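Drorby Truck Owners Club
Minutes of the November meeting, written up by Ida Teuber

Hi everyone! I took the notes again, so if you said something brilliant and it isn't in here, blame my handwriting. We got going a little after 7 p.m., once the folding chairs had been found and Thanasis had finished showing people his new tailgate lock in the parking lot. Thanasis Deligiannis ran the meeting.

Last month's minutes

Approved, with one fix. I had written that the club was against lift kits. What was said is that the club is against lift kits put in the night before a trail day, and I stand corrected. A couple of you still looked at me funny over that one.

Money

We have 300 dollars set aside for the spring trail day and another 100 in the tool fund. The tool fund would be bigger, but we replaced the torque wrench that got left out in the rain. Please, please put things back in the shed when you borrow them. Dues stay the same for next year. I moved that, Thanasis seconded it, and it passed without any argument, so I wrote it down fast before somebody thought of one.

The towing talk

Most of the evening went to this, and it was a good one. Several people bought used trucks this fall and are planning to pull campers with them next summer, so Thanasis had promised to go over what the numbers on the door sticker mean. He started with payload, and I think that surprised people. Everybody looks up the towing figure first and stops there. But the tongue weight of the trailer counts against payload, and so do your passengers, the dog, the cooler, the cap on the bed and whatever you forgot behind the back seat. You can be well under your tow rating and still be overloaded.

Thanasis told us to plan on 10 percent of the trailer's loaded weight pressing down on the hitch at the very least, and to go a bit over that for a travel trailer. Loaded weight, he said, and he said it three times. The number in the sales brochure is for an empty camper with no water in the tank and no canned chili in the cupboards.

We then had a long side discussion about weight distribution hitches. I was for them, having driven home from the lake once with the nose of my truck pointed at the clouds. The counterargument was that people use them to cover up a load that is too heavy in the first place. I think both things can be true. Thanasis pointed out that the hitch doesn't raise your payload and doesn't change the sticker, and that you should check the owner's manual to see whether your truck wants one and above what trailer weight. We left it there.

Somebody in the back asked if a bigger set of tires would help. No! Heavier tires can make things worse, and if you change the size you may throw off the speedometer too. Load rating matters, and so does cold pressure. I was asked to write that down in plain words, so: check your pressure in the morning before you drive, and check the trailer's tires too, including the spare. 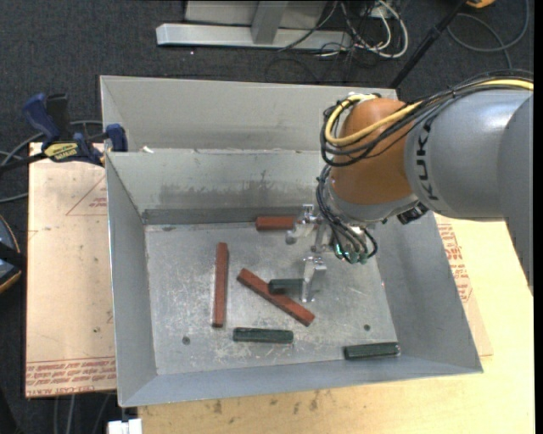
On brakes, the short version is that if your trailer has electric brakes you need a controller in the cab, and if your truck didn't come with one you need to find out whether the plug for it is already under the dash. Mine was, tucked up behind a panel, and I had owned the truck for two years before I found it. Thanasis offered to help anyone look for theirs before the spring trail day. Bring a flashlight and your own knee pad.

Action: Thanasis to write the towing talk up as a single page for the website. Action: me to nag him about it.

Spring trail day

We're going back to Killedwood. The landowner is happy to have us as long as we stay on the marked loop and close both gates behind us. There was a push to try the quarry road this time, and I would love that personally, but the washout at the bottom hasn't been repaired and we had enough trouble there last year. We can look at it again when the ground dries out.

We have room for 21 trucks. Past that it becomes a traffic jam with nicer scenery. Members get first pick, guests after that, and I'll keep a waiting list. Stock trucks are fine on the main loop, so don't let anybody talk you out of coming just because you haven't spent a fortune on yours. You do need real recovery points front and rear. A trailer ball is not a recovery point, and we will be checking at the gate.

Air down at the bottom lot, air up at the bottom lot. We'll have two compressors going. Radios on the usual channel, and please keep the chatter down on the climbs (yes, I know, I'm one to talk).

Action: me to open the sign-up. Action: Thanasis to walk the loop beforehand and mark the soft spots.

Member discount at Wemance

Wemance Tire has agreed to keep our discount going for another year. It covers mounting, balancing and rotation, and it doesn't cover alignments, which a few of you had been told it did. Show your club card at the counter before they ring you up. They can't go back and change it afterward, and it isn't fair to ask them.

We also talked about whether to ask Nasution Auto Glass for something similar, what with all the gravel on the county road and all the cracked windshields that come with it. Everybody liked the idea. I said I'd stop by and ask, as I have to go in about my own windshield anyway.

Action: me again. I seem to have collected a lot of these.

Any other business

The bed cover that was left behind after the fall swap meet is still in the shed. It's a soft roll-up, for a short bed, and one of the clamps is bent. If it isn't claimed by the next meeting we're going to raffle it and put the money in the tool fund.

We had a question about rustproofing before the salt comes down. Opinions were strong! I'm not going to try to repeat them all. The oil spray people and the wax people will never agree, but both sides want you to wash the underside first and let it dry completely, so start with that. Don't spray the brakes, and watch the drain holes in the doors and rocker panels so you don't plug them up. Thanasis suggested we do a show-and-tell on it next time, with one truck from each camp up on the ramps – and I'm already looking forward to the shouting.

Last thing, the parking. The neighbors have asked us again to leave the side driveway clear. Long beds in the back row, please, and don't hang your hitch over the sidewalk.

We wrapped up at 9:15 and then stood outside for ages, same as always. Next meeting is same place and same time. Thanasis is bringing the coffee and I'm bringing the sign-up sheet.

Ida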